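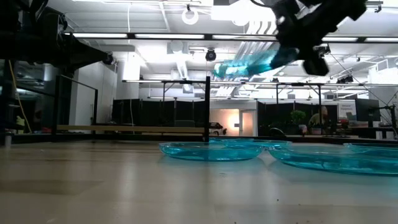 Teal plates on the table at the Farkard workshop.

New plates for the Kanaan lunch club, and they're teal!

By Analyn Pangilinan
Sep 28, 2022

Those of you who eat with us at Kanaan will know the state of the old white plates. Half of them had chips, a few had been glued, and one had a crack that let the gravy through (I had that one twice in a month and I'm still a bit cross). So I'm very pleased to tell you that the new ones have been chosen, and they're see-through teal with a little raised rim all the way round.

I popped over to Farkard to have a look at them before the order was signed off, and I have to say I was quite taken. They look lovely when they catch the light. Seen from the side they go a really deep colour along the bottom, a bit like the sea on a good day, and then they're much paler higher up. I'd gone in wanting plain cream, so that's me told.

We've ordered 85, which gives us enough for a full Thursday sitting and a fair few over. They're coming through Pemel, the same people who did our water jugs, and the price was kept down by a grant from the Tumell fund, who gave us £2000 towards the kitchen back in the spring. What's left after the plates will go on a second drying rack and some decent tea towels. If there's anything over after that I'm putting in a bid for a proper bread knife, as the one in the drawer wouldn't trouble a sponge cake.

There was a bit of back and forth over the colour, I won't pretend otherwise. Two of the regulars thought teal would put people off their mash. We had a show of hands after pudding and teal won it easily, with cream second and a sort of mustard yellow getting three votes, all from the same table.

The rim was the bit I cared about most. Our old plates were nearly flat and you only had to tip one slightly on the way back from the hatch to lose your peas. I'm hoping we'll see fewer of those on the floor!

Delivery should be in time for the December meal, when we'll have the long tables out and the good cloths on. Until then please carry on with the white ones and go gently with them. Any that are still in one piece will be boxed up afterwards and offered to anybody who'd like them for picnics, allotment sheds or standing plant pots on. Put your name on the sheet by the hatch and say how many you want.

We could also do with a couple of extra pairs of hands to unpack and wash the new lot when they turn up. There'll be tea and I'll bring a lemon drizzle. Have a word with me at lunch, or leave a note in the kitchen pigeonhole.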